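Home | Projects | Reports | Contact

Bait Trials for Roach on the Skalgate Drain
Nov 12, 2024
By Shahla Mazandarani and Lertchai Noiphan

Print this page | E-mail this page

Our project compared two baits, maggots and bread punch, on one stretch of slow water near Hamow. Remo Strebel fished the upper pegs and Houshang Akbari the lower ones.
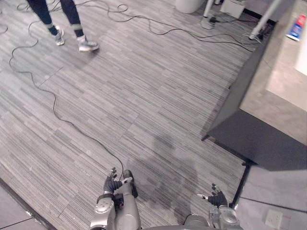
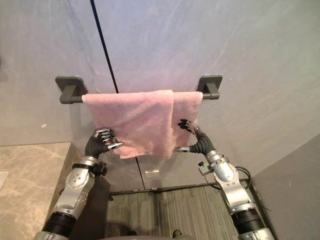
Carpeted floor with black cables (first); pink towel on its bar (second).

We fished 8 sessions in all, each three hours long. Both anglers used the same pole float and size 18 hooks, and they swapped baits halfway through every session. Fish were held in a keepnet, counted and put back.

The total catch was 1,067 roach. We had planned to stop at 1,000, but the last session was already under way. Small perch and gudgeon were left out of the count.

Bread did better in the first hour – mostly on the upper pegs – and then fell off. Maggots were slower to start but kept producing until the end. After rain the water colored up and bread caught very little.

The main weakness is that the pegs were not equal. Peg 3 has a reed bed on the far side and gave more fish on either bait. Mojtaba Rezaei suggested drawing pegs at random, and we would do that another time. We also ran out of bread once and had to buy a different loaf, so session five should be read with care.

Catch sheets are kept with the Drumero angling group.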